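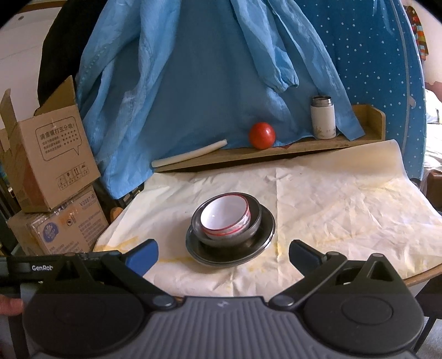 Guide > Kitchen and Table > Bowls > Nesting and Storing

Print this page | E-mail this page

4. Nesting and storing the bowls

This section explains how to put the bowls of the Jara table set one inside the other, and how to take them apart again. Please read it before you put the set away for the first time.

4.1 Before you start

1. Wash all bowls by hand and let them dry fully. Moisture between two bowls makes them hold together, and later it is difficult to separate them.
2. Cover the table with a sheet or a cloth. An old one with stains is good enough, and creases do no harm if the bowls stand steady.
3. Move loose things away from the table edge. Balls and other round objects should be put on a shelf.

4.2 Nesting

1. Put the largest bowl on the cloth first. In the Janham color choice this is the wide black one.
2. Lower the medium bowl (dark grey) into it with both hands. Do not drop it, even from a small height.
3. Put the small white bowl with the red rim on top.
4. Check that no spoon or crumb is left between the bowls.

Note: The bowls have different shapes, so the smaller ones can lean to one side and stand off-center. This is normal and it is not a fault of the set. When the stack must stand straight, for example in a narrow cupboard, put a folded paper napkin under each inner bowl.

Caution: Do not press the upper bowl down to make it level. The rim of the lower bowl can chip.

4.3 Taking the bowls apart

1. Hold the largest bowl with one hand.
2. Lift the small bowl by the rim and put it beside the stack, on the cloth.
3. Lift out the medium bowl in the same way.

If 2 bowls are stuck, do not use a knife between them. Put the lower one in warm water, wait almost 20 minutes and turn the upper one gently – it should come free. If it does not, repeat with fresh water.

4.4 Storing

Keep the stack on a low shelf, where also children can reach it without climbing. Do not put other dishes into the top bowl. The total weight in it must not be more than 1000 grams, and this includes fruit.

For long storage, put a sheet of soft paper between the bowls and close the box with tape. Write on the box which side is up.

Text of this section: Bakari Ondieki. Checked by Erick Nyaga for Maveo, 31 August 2018.

Related sections
- Washing and drying by hand
- Removing yellow stains from table cloths
- Small chips on the rim: what to do
- Ordering a single bowl from the Porormont store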